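Vurano Housing Association
Fabric and Joinery Working Group
Minutes of the October meeting, held in the ground floor meeting room, Flunach House, 2.00 pm

Chair: Ljubica Milošević
Minutes: Soledad Benítez
Also present: representatives for Blocks A, C and D, the maintenance supervisor, the contract surveyor (items 3 to 6)
Apologies: Block B representative

1. Minutes of the previous meeting

Agreed as a correct record with one amendment. Under item 4, "frame packers" to read "hinge packers". The surveyor had raised the same error by email.

2. Matters arising

2.1 Draught strip, Block C stairwell. Fitted on all landings. The strip on the top landing has been trimmed at the threshold because the door would not latch against it.

2.2 Key safe, plant room. Code changed. The new code has been given to the duty desk and the lift contractor only.

2.3 Paint samples. Ortuño have supplied two further samples of the water-based eggshell. Both remain tacky on the Block A test door after the period stated on the data sheet. Carried forward. The supervisor to ask whether the existing oil-based coat needs a bonding primer.

3. Internal door replacement, phase two

3.1 The surveyor presented the door schedule, revision C. The total now stands at 151 leaves across the four blocks. Revision B had double counted the store cupboards on the Block D link corridor.

3.2 Leaf type. The group reviewed the choice between flush and panelled leaves for flat internal doors. The surveyor's view was that flush leaves are cheaper to make good after damage and easier to trim evenly. The Block A representative reported that tenants who replied to the letter preferred panelled leaves in halls and living rooms. It was agreed to specify panelled leaves for halls and living rooms, and flush leaves for cupboards and bathrooms.

3.3 Undercut. A gap of 9 mm above finished floor level to be adopted throughout, measured after floor covering is laid. Where covering has not yet been laid, the contractor is to hang the leaf, mark it and trim on the second visit. The supervisor noted that in phase one several leaves were trimmed to the screed and then bound on the vinyl.

3.4 Hinges. Three per leaf. Phase one used two on the lighter leaves and some have dropped at the closing edge. Screws to be supplied with the hinge. Screws from stock are not to be used.

3.5 Fire doors. Flat entrance doors and riser doors are outside this contract. The surveyor asked that this be stated on the first page of the tender as well as in the scope section, as two bidders priced for them last time. Agreed.

3.6 Lead time. Treketti have quoted 11 weeks from receipt of a signed schedule. The Chair asked whether part deliveries were possible. They are, by block, at no extra charge, provided that the order of blocks is fixed at the outset. Order agreed: D, B, A, C.

4. Wall lining in corridors

4.1 The lower part of the Block B corridor wall is scuffed along most of its length by prams and trolleys. Three treatments were put forward: repainting with a harder finish, timber lining to dado height, or full height timber lining on one side.

4.2 The surveyor advised that any timber lining in a common escape route will need a surface spread of flame rating to the satisfaction of the fire risk assessor, and that the treatment must not be sanded off when boards are eased in. The cost of certified boards is the main difference between the second and third treatments.

4.3 The Block D representative asked about fixing. Boards would be secret fixed to battens, with a service gap behind. The battens reduce the clear width of the corridor. The supervisor to measure the clear width at the narrowest points, including at door linings and pipe boxing, before any further design work.

4.4 No decision taken. The item returns when the widths are known.

5. Storage of leaves on site

5.1 The Block A garage is dry but unheated. Leaves are to be stacked flat on three bearers, off the slab, with wrapping left on until the day of hanging. The group accepted the surveyor's advice that leaves should be moved into the flat ahead of hanging where the tenant agrees.

5.2 A sum of £400 was approved from the minor works budget for bearers, sheeting and a hasp for the side door of the garage.

6. Finish and colour

6.1 Two computer-rendered views follow. Timber lining and a cream door appear in the first. The second shows a pale cream panel with raised trim.
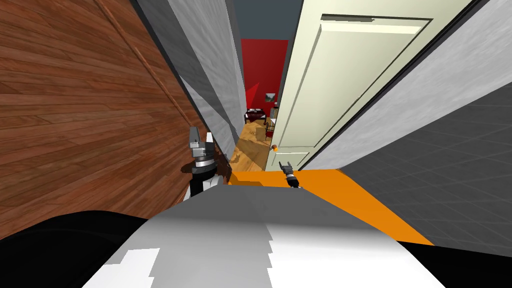
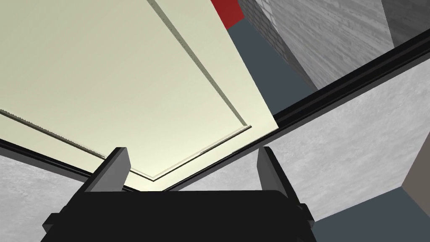 6.2 Soledad Benítez asked that her reservation be recorded: cream marks quickly around the handle, and the touch-up tins from phase one no longer match the doors they were bought for. She would accept cream if the paint reference and batch were entered on the door schedule for each block and one sealed tin per block were kept at the duty desk. The Chair agreed to put this to the contractor as a condition of handover.

6.3 The Block C representative asked whether a white leaf would cost less. The surveyor confirmed that the factory primed leaf is the same price whatever the top coat, and that the difference lies in site labour if a second colour is introduced. One colour per block was agreed in principle. The choice of colour is deferred until item 2.3 is settled.

6.4 Door furniture. Lever handles on a round rose, satin finish, as phase one. Bathroom turns to have an outside release which can be worked with a coin.

7. Actions

Supervisor: primer query to Ortuño; corridor widths, Block B; purchase of bearers, sheeting and hasp.
Surveyor: door schedule revision D, with columns for paint reference and batch; tender front page wording on fire doors.
Chair: written confirmation of block order to Treketti; handover condition on retained paint.
Minutes secretary: copy of item 3.3 to the flooring contractor.

8. Any other business

8.1 The Block D representative reported that the closer on the bin store door is leaking oil on to the step. The supervisor will replace it on Friday and put down absorbent granules in the meantime.

8.2 The recycling of removed leaves was raised. Leaves with glazed panels have to be separated before collection. Item to be added to the next agenda.

9. Next meeting

Same room, 2.00 pm, date to be circulated once the revised schedule is available. The meeting closed at 3.35 pm.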